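About Nastico

Nastico records and packages demonstration data for robot manipulation. Our customers train policies that pick up, move and set down household objects, and they need examples in larger numbers than a single lab can produce. We supply the examples, the scene files they came from, and the records needed to trace one to the other.

The company began as a side project inside Ghanem, a small controls consultancy, where two engineers needed grasp data for a client and found that writing the collection tools took longer than the job itself. The tools were kept. Nastico became a separate company the following January and now has 38 employees, split between simulation, teleoperation and data quality.

What we collect

Most of our work is done in simulation. A scene consists of a work surface, an arm on a fixed base, a multi-fingered hand and a set of objects drawn from our library. The library holds 3,000 models. Each has a collision mesh, a mass, a friction value and a category label, and each is checked by a person before it is released for use. Objects that roll, tip or balance poorly are kept in the library on purpose. A policy trained only on boxes does badly on a mug.

Layouts are generated by a sampler named Davero. It picks the surface texture, wall color, floor, lighting and objects, drops the objects into place and lets the physics settle. Layouts with objects passing through one another are thrown out. Objects that come to rest on their side are left that way. Related items are not grouped, and sizes and shapes are mixed within one layout.

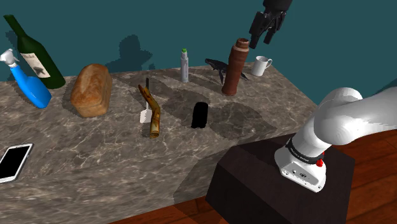 A simulated countertop layout with the hand over the brown bottle. Bread, a mug, a spray bottle and a shark or whale figurine share the surface.

Operators control the arm remotely from one of our stations. Each episode has one written instruction, one target object and a time limit. The operator works through the approach, the grasp, the lift and the placement, then marks the episode as a success or a failure. A second reviewer replays it and marks it again without seeing the first label. Where the two labels differ, the episode goes to the quality group. Failed episodes are kept in a separate split, with a code for the type of failure, and several customers ask for these first.

Every layout is used for 50 episodes before it is retired. Between episodes the sampler shifts object positions and changes the lights, while the object set stays fixed.

What we deliver

A standard delivery contains joint positions, hand commands, rendered views, object poses at every step, the instruction text and both review labels. Scene files are included, so customers can render the same episode again from other viewpoints. File formats and units are listed in the data sheet that ships with each release. We publish 4 releases a year. Corrections to earlier releases are issued as patches, and old version numbers are never reused.

Custom collections are available. Fimamar, our first outside customer, still orders a set of narrow-necked containers for each release, and part of our general bottle category started with that request.

Working with us

Requests for sample data should state the arm, the hand, the control rate and the tasks of interest. We do not supply trained policies, and we do not rank customers' models. Open positions for operators and reviewers are posted on the careers page. Operators are trained on site and paid during training.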